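Who Moved the Sugar? Shared Kitchens and the Tea Break at Fostley

Term project report, Everyday Design
Helju Siliņa and Aivar Strazds
7 Apr 2022

1. Why tea

Our first proposal was on public transport and was returned with the comment "large". Our second was on the tea break, which we were told was small, but by then the deadline had gone by and small was looking good.

The Fostley residence has one kitchen per floor and 40 students to each kitchen. We wanted to know how people carry a hot drink and something to eat from the bench back to wherever they mean to sit, and why so much of it ends up on the corridor carpet. Aivar has lived on the second floor since January and considers himself an expert on the carpet.

2. What we did

We put a paper diary on each fridge and asked residents to write down what they carried, how far, and what they carried it on. The longest walk, from the second floor kitchen to the end room, is 40 metres with two fire doors. Both doors open towards you. We invite the architect to try it with soup.

We collected 600 diary entries over the project. Six were drawings of the same duck. We left those out of the results, although the duck improved noticeably.

We also interviewed residents in the common room, using the same list of questions each time. The full list is in Appendix A. Question 4 ("Do you feel supported by your crockery?") was a mistake and we stopped asking it. 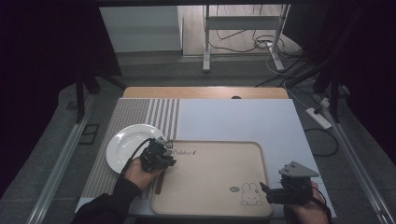
Trays were the item people had the strongest opinions about and the least experience of. Most residents told us they didn't own one, and several said a tray was something you had when you were sick or somebody's grandmother. When we asked them to describe a good one, the answers were fairly consistent: light, with a raised rim so the cup can slide without leaving. The wooden one with "Rabbit" printed near the corner has that rim, and rounded corners as well, which matters more than we expected in a corridor where people meet at speed. A plate on a placemat does a fine job until you have to stand up.

3. What we found

People would sooner make one dangerous trip than two safe ones. The usual method was mug in one hand, plate in the other, phone under the chin, door opened with the hip. Helju tried this for a week and has asked that her results be kept out of the appendix.

Biscuits travelled better than toast. Toast was normally eaten on the way, so it hardly counts as transport.

Sugar came up constantly without our asking. The Hamham jar on the first floor is communal in theory. Residents of the Grīnberga wing store theirs behind the rice, where everyone knows to look.

4. Problems with the study

The diaries relied on people being truthful about spills, and one whole page was lost to a spill. We also suspect that the second floor changed its behaviour once it knew we were watching, mainly by having tea on the third.

5. Recommendations

Put a hook or magnet on the fire doors, if the safety office will allow it. Keep a few shared trays beside each kettle. Fix the second floor tap.

Appendix A: interview questions
Appendix B: diary pages, including the surviving half of page 6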